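Caixa organizadora cinza: revestimento interno a descascar, como limpar sem piorar?

Categoria: Casa e oficina > Arrumação > Caixas e recipientes
Visualizações: 1549
Estado: respondida

Pergunta de Cecilia Akpalu

Tenho uma caixa retangular cinza, de paredes foscas, que fica em cima da bancada e serve para peças soltas de plástico. A parede do fundo é inclinada e tem uma faixa clara com riscos escuros. Na parte de baixo dessa faixa a camada superficial está gasta e solta-se em lascas pequenas, que acabam misturadas com as peças.

Já experimentei água morna com detergente neutro. Os riscos clarearam pouco e as lascas continuam. Duas dúvidas:
a) dá para tirar os riscos sem arrancar o resto da camada?
b) vale a pena repintar ou é melhor forrar?

O tampo da bancada é de madeira clara e não quero solvente a escorrer para lá.

Resposta de Fumiko Hattori (aceite)

Separe os dois problemas. Risco escuro em superfície clara costuma ser material transferido das peças e sai por atrito leve. Camada a descascar é falha de aderência e nenhuma limpeza resolve.

Riscos: esponja de melamina húmida, pouca pressão, sempre no sentido da zona sã para a zona gasta. Não use acetona nem diluente sem testar num canto, porque alguns plásticos amolecem.

Lascas: retire só o que já está solto, com espátula de plástico. Lixe o contorno com grão 400 e passe para 2000 se quiser acabamento liso. Aspire antes de passar o pano.

Não repintava. Numa caixa onde caem peças todos os dias, a tinta volta a falhar no mesmo sítio. Corte um forro de feltro ou de borracha fina à medida da parede inclinada e fixe com fita de dupla face nas 2 pontas. Quando gastar, troca-se.

Faça a lixagem fora da bancada.

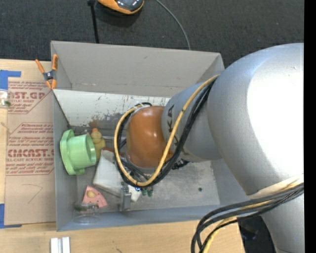
Riscos, desgaste e distribuição das peças

Resposta de Durnier_oficina

Concordo com o forro. Acrescento que o desgaste depende de onde as peças assentam. Com tudo junto na metade esquerda, como a flange verde-clara encostada à parede, o fundo do lado direito fica à vista e dá para inspecionar. Convém esvaziar a caixa de vez em quando e ver também o outro lado.

Resposta de utilizador 3470

Compre outra. A minha é Flarnum e nunca descascou.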